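# Emotwood Counter Set

Images and notes on a white office countertop and the things kept on or near it. Version dated 03/03/2023.

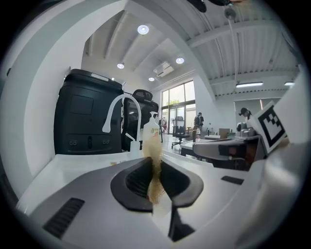 ## What is covered

The set is about the counter area of a working office: washing up, wiping down, putting things back. Part of the office is often visible behind, so chairs, desks, windows and people in the background are normal.

Notes are kept for these groups:

- **Tap** – white, gooseneck shape
- **Bottles** – pump dispensers and other small bottles
- **Brushes and fibres** – anything with bristles, twine or similar loose strands
- **Large units** – tall cabinets and machines by the counter
- **Seating** – office chairs, with or without a headrest
- **Desk items** – boxes and odds and ends on the desks further back

## Contents

| Part | Images |
|---|---|
| Counter | 443 |
| Desks | 33 |

The note files are plain text, one per image, with the same name as the image. The longest allowed note is 4,000 characters. Most are far shorter.

## How the notes are written

Use everyday words. Write "tap", not "faucet", and "bottle" if you can't tell what is inside. If a label can't be read, put `label unclear` and leave it there. Don't guess a brand from the colours of a logo.

Brown fibrous bundles go under `fibres` unless a handle can be seen, in which case use `brush`. Older notes used `bristle` for both – 17 of these have still to be changed.

People are noted as `person` only. Bags and clothing may be added if they are plain to see.

## Known problems

- Daylight from the big windows makes white things hard to tell apart, mainly the tap against the counter.
- Things very close to the lens can be blurred.
- The Sudier list of object names is out of date. Use `names.txt`.

## Changes

- December: desk part added, `large units` split from `other`.
- Current: spelling changed to British throughout, duplicate notes taken out.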